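Evening visit to the Brikeo street fair

Bezawit Wolde and I drove over after work on 23/02/2022. The fair runs twice a year, in winter and again in May, and the winter one is smaller. There were 94 stalls listed on the sheet at the gate, most of them under the covered market.

We started with Drumel, who sell enamel pans and lids. Prices were the same as last year. Bortolotti had the corner spot with their bread ovens and gave a short talk on firing them, which ran long. Fular had scarves and table linen. Bezawit bought two napkin sets and asked about a bigger order, and they said to write to them.

We left by the back street because the main gate was already shut. It is narrow and poorly lit, and traffic still uses it, so keep to the side if you walk.

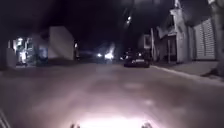
The back street after dark, with headlights farther down and a car on the right.

The walk to the parking lot took longer than the sheet suggests. Amanuel Wolde was waiting there with the van, having paid three dollars at the machine, coins only.

The hot food stalls close before the rest, so eat first. Bring a flashlight if you plan to stay to the end. We have asked for a place in the May fair and will probably share a table with Fular if they agree.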